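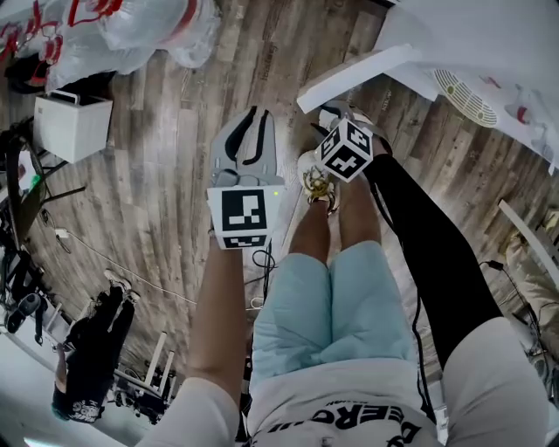

Notas para la charla: catálogos de proveedores y otras formas de perder una tarde

Arranque (3 minutos)

Saludar. Decir el nombre despacio: Vilmos Boros. Quien quiera apuntarlo como «el de los precios» puede hacerlo, ya me pasa en Olmedo.

Preguntar quién tiene ahora mismo una hoja de cálculo llamada «tarifa_buena_final_2». Esperar. Siempre hay manos, y alguna sube a media altura, con vergüenza.

El problema

En Plollesside hacemos reformas y fontanería. Cuando pasamos los presupuestos a Komance, yo creía que lo difícil sería convencer a la gente de usar el programa. Lo difícil fueron las referencias duplicadas. El mismo codo de cobre vivía en el sistema con 7 nombres, uno de ellos con una falta de ortografía que alguien había copiado con mucho cuidado en todos los albaranes.

Leer en voz alta dos o tres nombres del codo. No explicar el chiste.

Cómo lo ordenamos

Empezar por las unidades. Metro, barra, rollo, caja. Un tubo cargado por barras y presupuestado por metros da márgenes preciosos hasta que llega la factura.

Después, los códigos. Usamos el del proveedor tal cual, con sus ceros delante. La hoja de cálculo se come los ceros si la columna no está en formato texto, y lo hace sin avisar, con la mejor intención.

Luego, el descuento. Decidir si se importa el precio neto o el de tarifa y escribirlo en un sitio visible. Nosotros lo escribimos en la pared. La pared se pintó en marzo. Volvimos a empezar.

(Pausa para agua.)

La primera importación

Contar lo de las 1,000 líneas: las subimos de golpe, con el IVA incluido en el precio de coste. Durante una mañana fuimos la empresa más cara de la comarca y, aun así, un cliente aceptó el presupuesto. Le llamamos. Se lo tomó mejor que yo.

Desde entonces cargamos primero 49 líneas, hacemos un presupuesto de prueba y lo comparamos con uno antiguo. Si cuadra, va el resto. Si cuadra a la primera, desconfío y lo repito.

Actualizar tarifas

Isum, nuestro almacén de referencia, manda la tarifa nueva en PDF. Se lo pedimos en CSV y nos mandaron el PDF con otro nombre. Insistir, por correo, con educación. Al final llegó.

Ojo con los presupuestos abiertos: en nuestra configuración conservan el precio antiguo hasta que alguien los toca. Preguntar a la sala cómo lo resuelven, porque aquí me interesa mucho robar ideas.

Preguntas

Si preguntan por la integración con contabilidad: la hay, funciona, y la lleva otra persona. Dar su correo solo si insisten.

Dejar el enlace a la plantilla en pantalla y recoger el cable, que es mío.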